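Nikura swap table back in March

Jan 1, 2019

The Nikura storage swap returns in March, doors at 10. Desk-size stuff only again, so small drawers, clear boxes, trays. Last one moved 62 pieces in a morning and the hall was packed. White four-drawer chests went first. 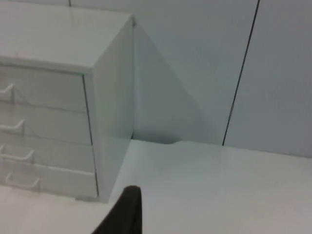 What does a table cost? 30 for a half, 35 for a full, paid at the Jakar front desk before the day.

Please empty drawers before you drop off, and check they slide. Wire handles that wobble get tightend on site if there's time. Verkari is lending shelving. Đỗ Hardware has put up 1000 price stickers, free, grab a sheet with your table number.

Clear acrylic goes on the side tables this year, away from the heavy boxes.

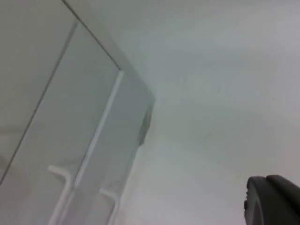 Scratches show badly on it so wrap each peice in a towel or paper for the ride over. No tape straight on the panels. Unsold items go home with you by 2.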